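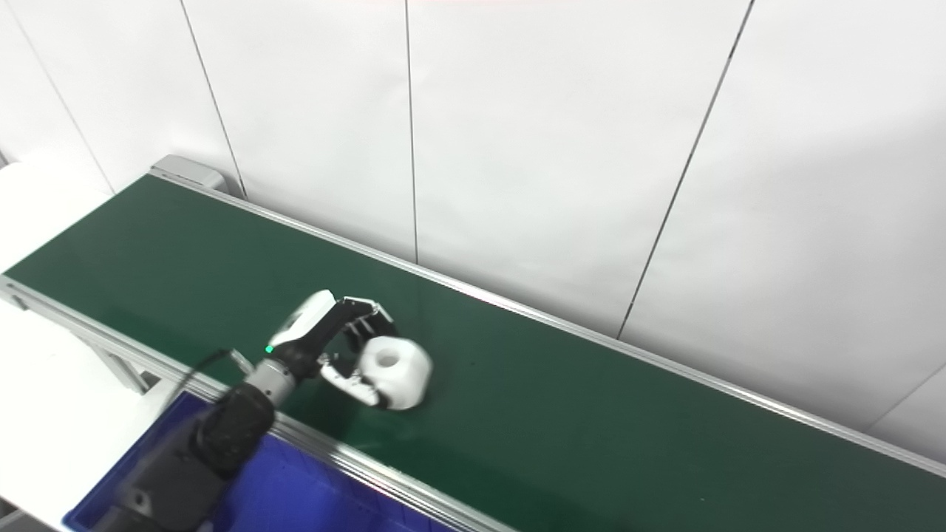

Burnwood Canal

The Burnwood Canal is a narrow waterway linking the market town of Burnwood with the river port of Gikham. It opened in 1832 and is one of the best-preserved small canals of its age, with nearly all of its original stonework still in daily use. For anyone who likes locks, old bridges or a long quiet walk beside water, it is a wonderful place to spend a day.

History

Before the canal was dug, lime and grain left Burnwood by packhorse, and the steep road down to Gikham was often closed by mud in January. A group of mill owners raised the money for a cutting along the valley floor. The hardest part was the ridge at Wemuneo, where the builders chose a tunnel over a long flight of locks. It is 682 metres long and dead straight – stand at one end on a bright day and the other shows as a tiny coin of light!

Trade was brisk for the first few decades. Boats carried lime, barley, bricks and roofing slate, and a passenger boat ran on market days. The railway took most of the slate, and the brickworks closed soon afterwards, but grain boats kept going long after many similar canals had been filled in.

Locks and bridges

There are two staircase locks, both at the Gikham end, where the canal drops sharply to meet the river. The upper one, known as Pálfi Lock, has a curved side wall that lets the overflow slide down into a stepped pool (after heavy rain the sound carries right across the meadows). Most of the bridges are humpbacked and built of local sandstone, and the deep grooves worn by tow ropes can still be felt on their inner corners.

Wildlife

The slow, clear water suits an astonishing range of plants. Yellow water lilies fill the wide bend below Wemuneo, and kingfishers nest in the banks nearby. Daubenton's bats roost in the tunnel and come out at dusk to feed low over the surface – a marvellous sight in late summer.

Access

The towpath is open along the whole route except through the tunnel, where walkers follow the old horse path over the ridge. Boats may pass through the tunnel in one direction at a time, with the turns posted at each entrance.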